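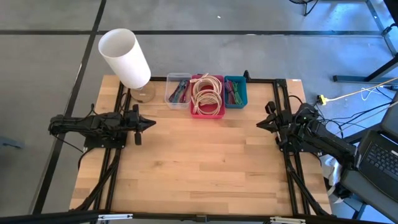 **Robotics club: the cable job**

May 23, 2019

I said in the last newsletter that I'd believe in the cable job when I saw it, and Ashley Fairclough wrote back to say I was welcome to come and see it any Tuesday. So I went. I am still only part of the way to believing.

For anyone who skipped the spring meeting, the Grindencombe robotics club has until July to get a two-armed robot to sort charging cables into trays by colour. Green and purple go in the blue tray, the beige ones go in the pink, and odds and ends go in the clear one. That is the whole task. My niece could do it while watching telly. The club has spent five months on it and voted to give it the rest of the year's parts budget, and I was one of the four who voted against.

My complaint was never that it's too hard. I thought it was dull, and that we'd picked it because the Jovalgate open day has a "household tasks" class with hardly any entries in it. Mulugeta Berhe, who leads the team, doesn't really dispute the second point. On the first he handed me a knot of leads and asked me to describe, in words a computer could use, where one cable stopped and the next began. I managed two sentences before giving up, so fair enough.

The way they're going about it is that a person steers the arms through the job by hand, over and over, and a program (Obsa Tufa calls it Gashaw, and now everyone does) learns from the recordings. Each arm has its own small camera by the fingers, so the program gets a close view as well as the view from higher up. Obsa has strong feelings about the close view. He reckons most of the learning comes from it. I asked how he knew and he said they hadn't tested that yet, but he was fairly sure.

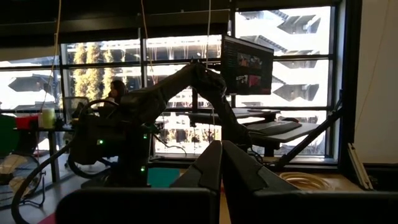
I'd like that test done before anybody writes it on a poster. Run it with the close cameras switched off, same trays, same cables, and show us both scores. Glória Godinho agreed with me, which cheered me up, and she has put it on the list for after half-term. The list is long.

On scores, the figure in the club email was "seven out of ten". Please read that with care. Seven out of ten what? I asked, and it means the fingers closed on a cable and lifted it. It does not mean the cable ended up in the right tray, or that it came up alone. Cables like company. Pull on one and you often get its neighbours too, and as the rules stand now that still counts as a lift. Vichien Prasertsri keeps the log and was quite open about all this when I asked, so I'm not suggesting anyone is fiddling the numbers. I just think the email should have said it.

He has since split the log into two columns, one for "lifted" and one for "right cable, right tray". The second column is thinner. I think it's the better one to show the Josell people when they come to decide about next year's grant, but I was told that was a matter for the whole club, so bring it up at the next meeting if you care either way.

What I will grant them is the fingers. The old pair were flat and blunt and I watched them chase a phone lead about at Christmas like somebody eating peas with a ruler. The new ones come to a point, and they suit thin cable far better. Ashley drew them up and went through around 5 versions. If the club gets nothing else out of this, it has a decent pair of fingers and a member who can design them.

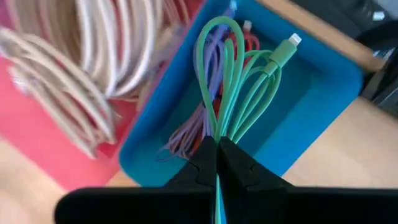
### If you want a go

Sessions are Tuesdays from half past six, and new drivers are wanted, as the program needs to see more than one person's habits. Speak to Glória first. You'll be slow to begin with and that's expected.

Please also bring old charging cables, whatever colour, working or dead. Label them if you'd like them back, though I wouldn't count on it.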